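Gesamard Home Notes
Bedroom and laundry tips
December 2025

What the folding-robot people can teach you about a messy bed (less than they think)

A reader sent me a paper on teaching robots to tidy bedrooms and asked whether there was anything in it for the rest of us. I read it twice. There are a few good habits buried in there, and a fair amount I'd want to see proved in a house with people living in it.

The method, briefly. Instead of driving a robot arm around, a person picks up a gripper with a camera on it and does the chore by hand. The recordings go into training, and later a robot is supposed to do the same job. The group, working under the project name Gastum, collected 619 recordings of small bedroom jobs. After throwing out the ones where the object went out of view or the person fumbled, they trained on 386. That is a lot of thrown-out work, and the paper gives it one line. I would have liked a page.

The headline result is that the robot put small items into an open container on a bed most of the time. Fine. But the bed was the same bed, and the tests were done by the people who built the thing. When they moved to a second room with a busier bedspread, the score dropped, and they blame the pattern. Maybe so. It could also be the softer mattress, or the lighting, and they didn't test those one at a time.

So, what can you use?

Clear the bed first and work on it last. The recordings that survived mostly started with few things on the bed. Anyone who has sorted laundry on top of other laundry knows why. Push the big stuff to one side or onto the floor, do the small stuff, then go back for the pile.

Small things need an open container, put down before you start. A tin with the lid off will do, or a bowl. If you have to open something with one hand while holding a hair tie in the other, you'll set the hair tie down and lose it.

String, ribbon and cord get picked up in the middle. This was the part I found most useful. People using the gripper did better when they pinched a tangle near its center and lifted straight up. Pinching a loose end dragged the rest across the cover. I tried it with my fingers on a knot of gift ribbon and on the drawstring from a pair of sweatpants, and it does help. For storage, wind it around two fingers and tuck the end under.

Smooth the cover, but don't fuss. A wrinkle tall enough to catch a gripper will also hide an earring. One pass with the flat of your forearm, head to foot, is plenty. The paper has a whole section on cloth flatness and I couldn't find anything in it that beats a forearm.

Patterned bedspreads hide small things. The authors are probably right about this even if they haven't shown it. If you sort beads, buttons or screws on the bed, lay a plain pillowcase down first. Pale for dark items, dark for pale ones.

Do one kind of thing at a time. The authors claim their sorted sessions were faster than the mixed ones. They compare different people on different days, so I'd take the claim with salt – but as advice it's old and sound. All the cords, then all the coins, then the socks.

What I would skip is the section on "optimal approach angles." You have a wrist. There is also a chart suggesting that practice pays off up to 400 repetitions, drawn from 2 operators, and I can't see how anyone gets a curve out of that. One of them may simply have been tired.

I'm not against the research. Recording real rooms is a better idea than building a fake one in a lab, and I'd sooner read about somebody's full bedroom than another bare white table. My complaint is that a tidy-up score tells you where the object ended up and says nothing on whether the person who sleeps there could find it the next morning. Until somebody measures that, keep your own system. Write the contents on a bit of masking tape and stick it to the bottom of the tin.

Next time: getting candle wax out of a table runner, which no robot has offered to do.

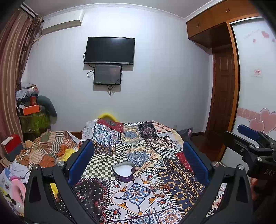

Rowena Macaraeg: I think you're too easy on them about the discarded recordings. If the fumbles get thrown away, the robot never sees how a person recovers from dropping something, and at my house that's most of tidying. The ribbon tip works on phone chargers too, but I'd use a twist tie, as winding them tight ruined one of mine in May.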